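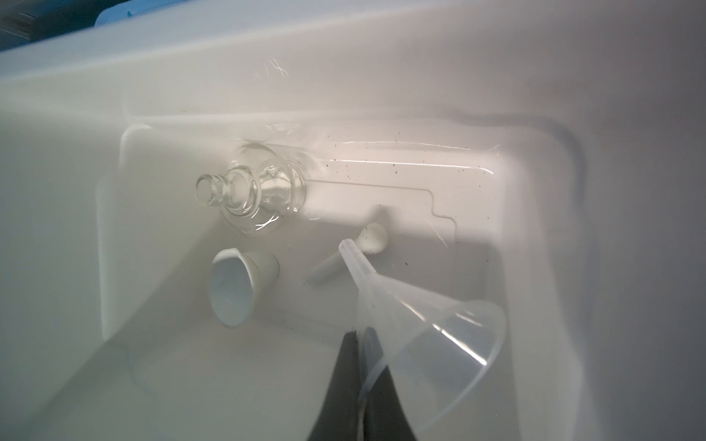
Section A. Tray and glassware, before the session

A1. Tray seated and level. PASS.

A2. Tray clean and free of loose matter. FAIL. Small dark specks on the floor of the recess, most of them to the right of the bottle. Brush out and wipe before any powder is handled. Faint scratches on the upper slope are cosmetic and need no action.

A3. Clear glass bottle free of chips at the neck. PASS, examined by hand.

A4. Small cup and white rod present. PASS. Both must be returned to the tray at the end of each session.

A5. Funnel stem clear of other items before lifting. COMMENT. The stem crosses in front of the rod. The lifting path in the Ondel routine goes straight up, so contact is unlikely, but the operator should confirm clearance by eye.

Section B. Arm and gripper

B1. Emergency stop tested at both stations. PASS.

B2. Gripper force limit set and locked. PASS. The limit was found unlocked at the previous inspection. Đạt Hồ has since added the setting to the start-up sheet.

B3. Finger surfaces free of grease and residue. PASS.

B4. Guard door interlock stops motion. PASS. Tested 2 times, once at reduced speed and once at working speed.

Section C. Funnel and cup handling

C1. Written method matches the method in use. COMMENT. The Pondar study compares a learned grasping method with the scripted one used until now. The bench copy of the method describes only the scripted version. Revised copy to be supplied in June.

C2. Funnel spout and cup rim do not touch during approach.

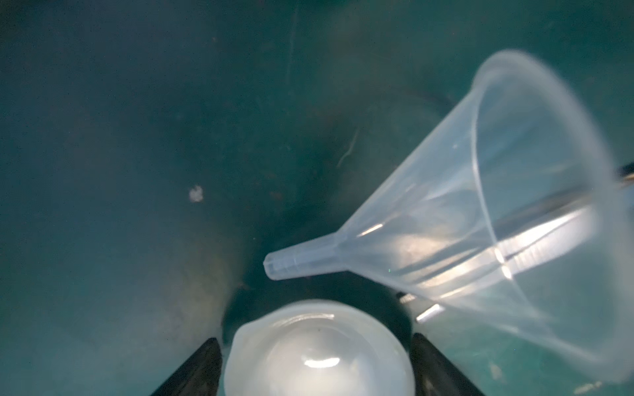

Item C2: funnel spout above the cup, with a gap between spout and rim.

PASS for the position inspected. The spout sits to the left of the cup's centre, and a dark speck is present on the inside of the cup. Inspect and clean the cup before the next weighed trial.

C3. Trial records complete. PASS. The log holds 1,898 attempts under the learned method, of which the first 1,000 were made with empty vessels. A sample of 50 entries was checked against the stored recordings and no differences were found.

C4. Failed attempts recorded as failures. PASS WITH COMMENT. Attempts stopped by the operator are entered under a separate code. The report must state whether they are included in the success rate.

Section D. Outcome

The bench in the Lyons room may continue in use with empty vessels. Work with powder is suspended until A2 and C1 are closed. The Fukum safety office is to be informed when this has been done.

Inspected by: Nurhan Akbulut
Received for the study by: Đạt Hồ
Date of inspection: 30 May 2021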